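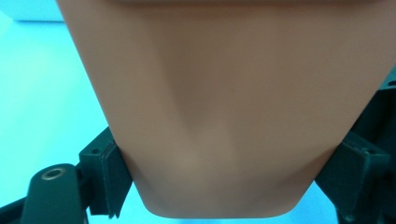 Our project started with a question Delali asked over lunch: why does rice come out of one container in a nice steady stream and jam up completely in another? Anyone who has filled a bird feeder knows the feeling. We wanted to find out how much the slope of the sides matters and how much depends on the grain itself. The shape we kept coming back to was wide at the top with sides slanting down to a much narrower end, like the tan piece at the head of this report, and once we started looking for that shape we saw it everywhere (salt shakers, feed stores, even the coffee grinder at Elikem's house!).

Who did what

Elikem Antwi and Delali Asante ran the pours. Nii Agbenyega kept the stopwatch and the notebook. I, Bernice Tsikata, made the paper funnels and wrote this up. My brother Nii Tsikata let us use his kitchen scale, and we gave it back clean.

What we used

Long-grain rice, dried lentils, table salt and dry sand. We rolled funnels from stiff card, taped them on the outside so the inside stayed smooth, and made them in 4 different slopes from very steep to nearly flat. Every funnel had the same size hole, 14 millimeters across. Each pour was 470 grams, and we did 20 pours for each material, five in every funnel.

We also needed something roomy to catch it all. Lentils bounce much farther than you would think, and our first soup bowl was hopeless. A wide bin with tall sides works far better.
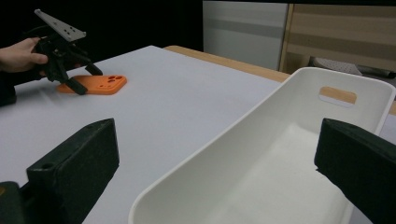

Figure 2. White plastic bin, open at the top, with a handle cutout in the short wall.

What happened

Salt was the star. It ran through every funnel without stopping, even the flattest, though there it left a ring behind that we had to tap loose. Sand did nearly as well until one damp afternoon in April, when it clumped so badly that we threw out those runs and did them over with sand dried in the oven.

Rice was the fun one. In the steep funnels it poured fine, but in the flat ones the grains locked together over the hole and made a little arch. You could look up from underneath and see it holding! One light flick and the whole thing let go. Lentils jammed too, and more often than rice, which surprised all of us. Elikem had bet on the rice.

What we would change

Our card got soft after many pours, so the last runs may not be fair to the flat funnels. We would also like to try bigger holes, and popcorn kernels.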